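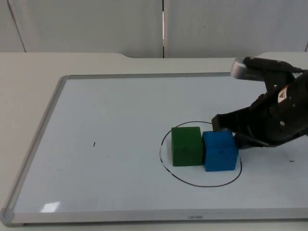 The town of Grendthorpe had two council members left, and they had not spoken in eight years, so the parking question was settled with blocks.

This was Ivars Org's idea. Ivars was the town clerk, and he had read somewhere that people who won't look at each other will usually look at a toy. He laid a whiteboard flat on the table in the meeting room and drew a circle on it. The marker began to give out along one side, and he went over it once and then gave up, as he did with most things the town had bought in bulk.

"That's Osei Square," he said. "Green is Mrs. Dernis. Blue is Mr. Civance. If your block is in the circle, you get a say in the square. If it isn't, you don't."

Mrs. Dernis said it didn't look like a square.

"It's a circle for the purposes of discussion," said Ivars.

Mr. Civance asked him to tell Mrs. Dernis that the line on the left had gaps in it, and that he hoped she wasn't planning to claim the gaps. Mrs. Dernis asked him to tell Mr. Civance that she had been parking in the gaps since before he owned a car. Ivars wrote both remarks down. The minutes of the last meeting had run to 78 pages, most of them the word "tell."

The trouble, as always, was the sixteen parking spaces outside the bakery. Mrs. Dernis wanted them for residents. Mr. Civance wanted them for visitors, by which he meant his brother. There had been 122 letters on the subject, and Ivars knew the handwriting of every one of them, there being only the two.

Mr. Civance put his blue block down in the circle. Mrs. Dernis put her green one down right up against it, so that no daylight showed between them.

"She's touching me," said Mr. Civance.

"Tell him I was there first," said Mrs. Dernis.

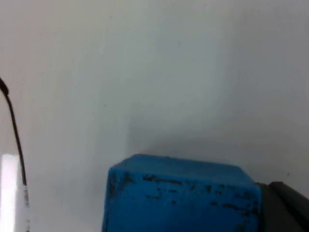 "Mine's been knocked around," said Mr. Civance, bending down until his nose was nearly on it. "Look at the marks on that. Who had this one before me?"

"The kindergarten," said Ivars.

"It looks like it's been in a fight."

"It looks like it's been on the council," said Mrs. Dernis, and she said it to him, straight across the table, without going through Ivars at all.

Ivars stopped writing. Mr. Civance opened his mouth and turned toward the clerk out of habit, then turned back again. It took him a while. He seemed to be trying to remember how the thing was done.

"Your hair's different," he said finally.

"It went gray in May," said Mrs. Dernis. "All at once. I blamed you."

They argued directly after that, and it was much louder. By the time the bakery closed they had agreed to give half the spaces to residents and half to visitors, and to count the brother as a resident if he stopped using his horn. Ivars typed it up on a single page, dated it December 31, 2025, and slid it across for them to sign.

Mrs. Dernis wanted to know who would be paying for the new marker.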